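Dreritberg Local History Society
Minutes of the September meeting, held in the upstairs room at the library, 7.30pm

Taken by me again, as the rota says it's my turn until Christmas. If I've got you wrong, shout before the next meeting and I'll change it.

Apologies: three, all with the same cold by the sound of it.

Last meeting's minutes
Agreed, with one correction. I had written that the railway workers' walkout lasted a fortnight and it was nine days. Sorry! I was going by the old pamphlet, and the old pamphlet is wrong about quite a lot.

Main item: marking the walkout
Most of the evening went on this, so most of these minutes do too. For anyone new, the walkout at the Sirner engine sheds is the one bit of our local past that never gets a mention. There's no plaque, it isn't in the school packs, and the town trail goes straight past the gates on its way to the bandstand. We've talked for years about giving it a proper day and we finally had a go at deciding what that would look like.

Sugeng Sumampouw went first with what he's found in the pay books. He has now been through all of them (a whole summer's evenings, and his eyes are not what they were) and he has 331 names of men and women who lost wages over it. I don't think any of us had expected women on the list at all. There are 34 of them, mostly carriage cleaners and laundry hands, and they came out a day before the men did. The pamphlet doesn't have a word about them. Sugeng read out a dozen or so of the names and the room went very quiet, and then two people found their own great-grandmothers, which set everybody off talking at once and I lost track for a bit.

We then had a long back and forth over which day to mark. One side wants the day the cleaners came out. The other wants the day of the settlement, which is what the families kept up between the wars with a tea and a procession. I was for the settlement day when I walked in and had changed my mind by the time the biscuits came round. What swung it for me was Sugeng pointing out that the settlement didn't reach the cleaners until the following spring, so the men were having their tea while the women were still on the old rate. We voted and the cleaners' day won comfortably. The tea stays, as everyone likes a tea.

Agreed: we hold it on the nearest Saturday, starting at the shed gates at 11am, with the names read aloud and a walk down to the chapel hall afterwards. No speeches over six minutes. I was asked to minute that one word for word, and I have.

Not agreed: whether to invite the railway company that owns the site now. Feelings ran fairly high. It's on the list for next time.

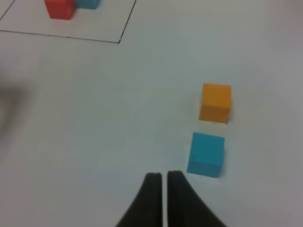 Four small cubes on a white tabletop.

The display
There's a case free in the library foyer and we can have it for the whole month. Sugeng will write out a selection from the pay books, with a note on what the different columns mean, which most of us needed explaining tonight. I've offered to do a panel on the procession, using the newspaper cuttings my aunt kept. They're fragile, so it'll be copies in the case and the real ones stay in their box.

Somebody asked if we should say in the display that earlier accounts got it wrong, our own pamphlet included. I said yes, quite firmly. We printed it, we sold it for years, and plenty of people in town learnt the story from it. A new edition would be better still – we haven't got the money this year, but a folded sheet tucked inside the remaining copies would cost next to nothing. There are 40 left in the cupboard. I'll draft the sheet and bring it along.

The Fujimoto letters
A short update. The family have said we may copy the letters sent home by their grandfather when he lodged in Prilora Street and worked as a fitter at the sheds. He was there right through the walkout and writes about it in some detail, with strong views on the soup. We need someone who can read the older handwriting. If you know anyone, please let me know, as we've had no luck with the college.

Money
Fine for now. Hall hire goes up after the new year and we'll need to look at subs, but we ran out of time and I'd rather do it when more people are here.

Any other business
The trail leaflet still has the sheds on the wrong side of the canal. I'll write to the council again.
A reminder that the back door sticks, so please pull it hard when you leave.
Someone left a green umbrella last time and it's still behind the desk.

Things to do
Sugeng: fair copy of the full names list, and the column notes for the display.
Me: procession panel, correction sheet, council letter, book the chapel hall.
Everyone: ask at home for photographs, badges, wage slips, anything at all from the sheds.

We finished at 9.25pm. Next meeting is in the same room at the same time, and the question of the railway company's invitation will be taken first.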